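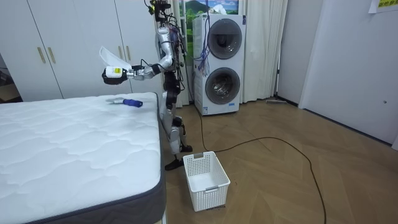 1/ Fault notes from the bed-cleaning task at Flanthorpe. Unit is Usa. Fault is a late watchdog trip after the brush-side gripper dropped off the bus. No injury, no damage to the bed. It still goes in the safety log.
14 replies 22 shares

2/ The task: pick up the dustpan in one hand and the brush in the other, sweep a scrap of wrapper off a quilted mattress into the pan. Slow, low force, both arms sharing a small workspace.

3/ On Wednesday the brush-side gripper stopped reporting halfway through the approach to the sweep. The gripper is a Tronance unit. On loss of comms it opens. It did that correctly and the brush ended up on the mattress.

4/ The arm should have stopped within 100 ms of the last good gripper message. It stopped at 617 ms. For the time in between it was following the sweep trajectory with an open hand.
3 replies 9 shares

5/ At sweep speed that is a few centimeters of travel. Nothing was in the way. At the speed we use for free-space moves, with somebody leaning in to straighten a sheet, I would not be writing this so calmly.

6/ First theory was the harness. Hala Rizk went over the shoulder run with a meter and found one connector that opened when the arm was out sideways past a certain angle. Latch not fully home. That explains the dropout. It does not explain the 617.

7/ We reseated the connector, strapped it, and swept the arm through its range with the logger on. No more dropouts. It would have been easy to close the ticket there. Samira Sfeir asked where the extra half second came from and kept the ticket open.
1 reply 5 shares

8/ To reproduce it we pulled the gripper line on purpose, robot in the same stance beside the bed, other hand still closed on the dustpan.
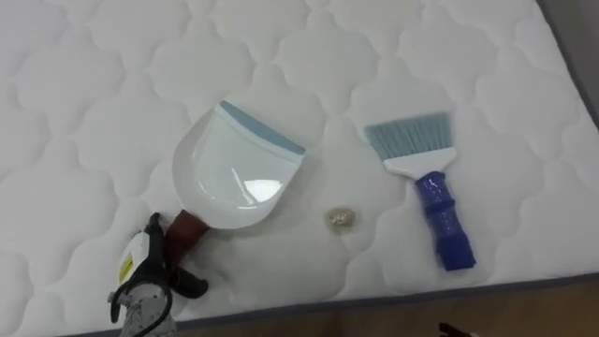
The dustpan hand matters because the stop logic treats the two grippers as a pair. If either one reports, the pair counts as alive for the first check. Only the second check looks at them separately.

9/ The second check is supposed to run every cycle. It was running on the diagnostics timer, which fires every 600 ms. Worst case is 600 plus the time to latch the stop. We measured 617. So there is your number.
6 replies 31 shares

10/ With both hands unplugged the stop came inside 100 ms every time. That is the only case the acceptance test covered. The test passed for months and told us nothing about losing one hand.

11/ How the check got onto the wrong timer: the bus gateway was swapped for the Hrubý board in March, and the config was carried across by hand. One task name had changed. The loader did not find it, fell back to the default group, and wrote a warning to a log we do not read at boot.

12/ Changes made:
- per-gripper check moved back to the control cycle
- loader refuses to start if any safety task lands in the default group
- acceptance test now drops each hand alone, then both
- connector latch added to the pre-run checklist
2 replies 12 shares

13/ After the change we repeated the pull on each side, with the tool held and with the hand empty. All stops inside 100 ms. Logs are with Samira if anyone on the internal list wants the traces.

14/ Still open: I do not like the gripper opening on comms loss. With a brush it is harmless. With something heavy over a bed it is a dropped load. Holding position has its own problem if there are fingers in it. Tronance offers both modes and we picked open early on, for a different task.

15/ Also open: free-space speed. Capped until the hazard review is signed off, so cycle times will look bad for a while. Please stop asking me why the bed task got slower.
8 replies 17 shares

16/ If you run paired end effectors, unplug one of them mid-motion and time the stop from the last good message. Do it at low speed with your hand on the e-stop.

Contact | Terms | Privacy | Back to top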